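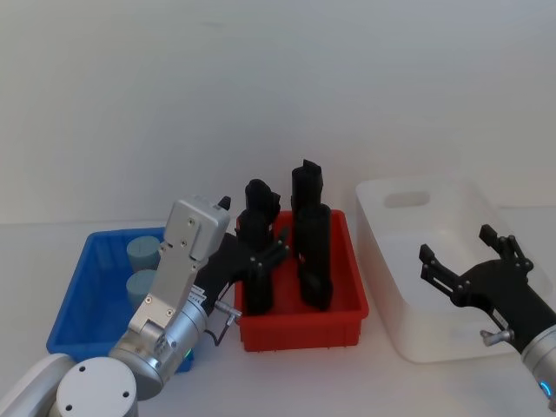 Soaking dried beans: salt in the water or no salt?

marrowfat_mo
I know this has come up before, and I did go back and read the old thread (all the way to the argument about hard water, which I enjoyed), but I'm still not sure what to do. My grandmother never let salt near a bean until it was soft. Then I bought the Sulbridge bean book in May and it wants a good spoonful of salt in the soaking water, overnight, for everything from navy beans to chickpeas. I have 500 grams of Plonari borlotti in the pantry, people coming for supper, and no wish to serve them gravel. Who's right?

tansy_and_thyme
The book! I salted my soak for the first time a couple of years ago and never went back. The skins stay whole and go tender instead of peeling off and floating around like wet paper, and the insides taste of something. I drain, rinse, cover with fresh water, add a bay leaf and half an onion, and keep it at the laziest simmer I can manage. Mine take about 80 minutes that way, but I buy from a shop that sells a lot of beans, so they're never very old.

oldstockpot
I'm with the grandmother, sorry. I've cooked beans nearly every week of my grown life and I salt at the end, when I can squash one against the roof of my mouth. They come out fine. My trouble with a salted soak is that people forget they did it, salt the pot again, throw in a ham bone, and then write in here asking how to rescue it.

tansy_and_thyme
Well yes, but that's a case for tasting the broth, surely? I do agree about the ham bone. I leave the pot unsalted if there's one going in.

kettle_lane
Can I put in a word for age? I had a bag of Sugiyama black beans that sat behind the flour for goodness knows how long, and I tried half with salt and half without, and both lots were still chalky after a whole afternoon on the stove. I finished them in my Jidora pressure cooker and they were only so-so even then. Also, please keep the tomatoes and vinegar out until the beans are soft. I think acid is what people are remembering when they blame salt.

oldstockpot
Agreed on the tomatoes, no quarrel there.

marrowfat_mo
Thank you all, this is so kind. I'm going to salt the soak, and I've stuck a note on the pot so I don't do it twice (that one was for you, oldstockpot). They went in at 9 p.m. Do they need to go in the fridge overnight, or is the counter all right?

kettle_lane
Fridge if your kitchen is warm. Mine fermented once and the smell was something.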